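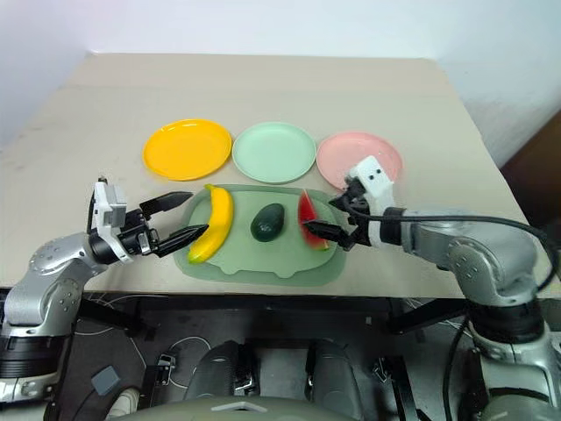

Three plates, one tray, pretend lunch.

January, late evening

Day 6 of the eating plan and I am already arguing with it in my head. Kiri Rutherford swears by the thing. She says she sleeps better, her knees have stopped hurting and she no longer wants bread. I have known Kiri a long time and I have never heard of a plan that didn't fix her knees.

The book that goes with it wants you to eat by color. Yellow in the morning, green at noon, pink or red at night, and nothing after eight. The author says the colors "talk to" different parts of the gut. I read that chapter twice looking for the part where she says how anyone found this out. There is a footnote, and the footnote leads to another of her books.

I did get through breakfast. Banana, a scrambled egg, some corn left over from last night. By ten I was hungry enough to be short with the man from the water company, who had only come to read the meter. Lunch was half an avocado and a heap of spinach. I like avocado. I don't like being told it is speaking to my liver.

Lindsay Mahuika phoned from Trallotville around three and I made the mistake of mentioning it. She asked what color a potato is. I said white doesn't have a chapter. She laughed so long I put the phone down on the counter and went to fill the kettle.

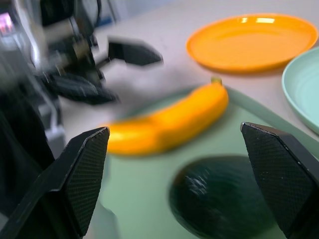
She has a point, though. White, brown and beige are most of what I eat and most of what my mother ate, and she was digging her own garden well into old age. The book has a calculator at the back where you add up your points, and the goal is 1,000 a week. I got 181 for the whole of today. A beet is worth 30. I'd like to know who decided on 30 and whether they had to weigh the beet first.

To be fair to it – and I said I would be fair, I promised Kiri a full month – I have eaten more vegetables this week than I did in all of December. I feel a bit lighter. I also gave up the evening wine when I started, and I went for a walk every day it wasn't raining, so I don't see how the colors get the credit.

Supper was tomato soup and a plate of radishes. I wanted toast with it very badly. I stood at the bread box for a minute, then had one slice, buttered, and wrote it down in the little chart under "other."

Kiri wants to see the chart when she comes over. I need more eggs, and the library books are due back.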